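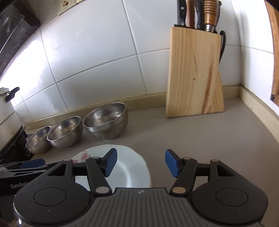
Putting dishes away is the chore I'd give up first, so when I heard that a woman across town in Rulham was building a pair of arms to do it for her, I more or less invited myself over. She's a pattern cutter by trade, she builds on evenings and Sundays, and the project is called Zideck (the name came off a crate she found at the Venstead workshop, and it stuck). I had pictured a garage. We spent most of the afternoon in her kitchen, because the kitchen is where the data comes from. She holds the grippers herself, does the chore with them, and the arms learn from the recordings. The first dish of the day was a white plate with pink flowers on one part of the rim, and she went at it with the jaws open and those blue finger pads angled in toward each other like a pair of mittens. "It's the worst plate in the house," she said, very fondly. "The rim goes in and out, so if you come at it a little bit to the side you've got hold of a bump and it turns on you. I do that one first while I've still got patience."

I asked why she hadn't started with something easy, a plastic cup, say. She had. "Cups were last winter! I got so good at cups. And then I'd show people and they'd say, oh, nice, a cup, and I'd think, well, yes, but I own about three cups." What she owns is plates and bowls, mostly inherited and mostly mismatched, and she wants them off the rack and onto the shelf by the time she's back from work. She has no interest in a robot that cooks. She likes cooking.

The arms themselves live at Venstead, the shared workshop behind the old feed store, where she rents a bench for the price of a decent lunch each month. She started them in August, on graph paper, with no engineering background at all. Her day job is cutting patterns for coats, and she thinks that helped more than people expect. "A sleeve is a joint. You have to know where the cloth goes when the elbow bends. I kept drawing the cables like they were lining." The first version had its cables on the outside of the elbow and they pulled tight every time the arm reached down, so she moved them to the inside and then had to redo the whole forearm to make room. She showed me the drawings on her phone, and there's a point where they stop looking like a desk lamp and start looking like something with a shoulder.

The shoulder is the part she's proudest of, and also the part that nearly ended it. She had printed the brackets, and they held up beautifully until she asked them to carry a dinner plate at full stretch. "They didn't snap, they sort of leaned. You'd put the arm level, go get a coffee, come back, and it was looking at its feet." A regular at the workshop told her to try Kneževič, a family metal shop out by the rail yard that mostly does gates and trailer hitches. She took them a bracket wrapped in a dish towel. They quoted her for aluminum, she went home and sulked over the price, and then she went back and ordered the lot. "Best money in the whole thing. I should've gone there before I bought the second roll of filament. And the third."

Back to the kitchen, though, since that's what I'd come for. I wanted to know what a session looks like, and what it looks like is somebody putting dishes away very, very slowly. She stands at the counter and takes a breath, then reaches, closes, lifts, carries, sets down, opens, and backs off. Then she puts the thing back and does it again from a bit further left. She talks under her breath the whole time (she says she doesn't; she does). A take that goes wrong gets a groan and goes in a folder called "nope." When I visited, the good folder held 123 takes of plates, and she told me the number before I'd taken my coat off.

"You can't be in a hurry, and you can't be bored either, because it shows," she said. "If I'm bored I start swooping. I watched some of my old ones and I'm throwing plates around like a waiter at closing time. The arms learned that! They learned the swoop!" She deleted a whole week of recordings over the swoop and still sounds a little sore about it.

She let me try. I'm a reasonably coordinated adult and I could not put a plate down flat. My wrist kept wanting to help. You get used to feeling the dish through your fingertips and suddenly you have two pads and your eyes, and the edge touches down before you think it should. On my fourth go I got it down without a clack, and I was thrilled, and she kindly put it in the folder. I choose to believe it was the good folder.

What about the bowls? There's a row of steel ones against the back of the counter, going up in size, and I'd been eyeing them as the obvious next job. She pulled a face. "Shiny. Everything in the kitchen is in them, the window's in them, I'm in them. I'm leaving those until the plates are boring." The knife block next to them isn't on the list at all, and she was firm on that. "I don't need help with knives. I'd like to keep it that way." At Venstead she keeps the arms behind a low fence of clothes rails, with the stop button on a long cord she can hold in her hand, and she hasn't run them at home yet. They come to the kitchen when they've gone a full month without dropping anything, and the last time she had to start the month over was a Monday.

I asked how often they get it right. On a plain plate at the workshop, she said, it's 9 tries out of ten on a good evening, and then she corrected herself and said that was one particular good evening. With the flowery plate it's closer to half. The misses are nearly always the same, one finger landing ahead of the other and nudging the plate away, and she thinks the fix is in how she approaches in the recordings. So she's slowing down the last inch. It makes each take longer and it makes her shoulders ache, and she's taken to stopping after 45 minutes whether she's finished or not.

Her sister thinks it would be quicker to put the dishes away by hand. "Well, of course it would. It'd be quicker to buy a coat, too." She's spent more than five hundred hours on Zideck by her own reckoning, and she'd do the shoulder again tomorrow, but she'd skip the painting. She painted the first arm cream to match the kitchen and it chipped in a day.

Before I left I asked what she'd tell somebody starting out, and she thought about it while she wiped down the counter. Find the metal shop first, she said. Rent the bench even if you have a garage, because at a bench somebody will walk past and ask what's wrong with your elbow. Keep your bad takes for a while before you throw them out, and label them better than "nope." And use your own dishes from the start. "I bought a set of practice plates, all the same, lovely and flat. The arms got really good at them. Then I gave them mine and they'd never seen anything like it." The practice plates went to her sister, who puts them away by hand.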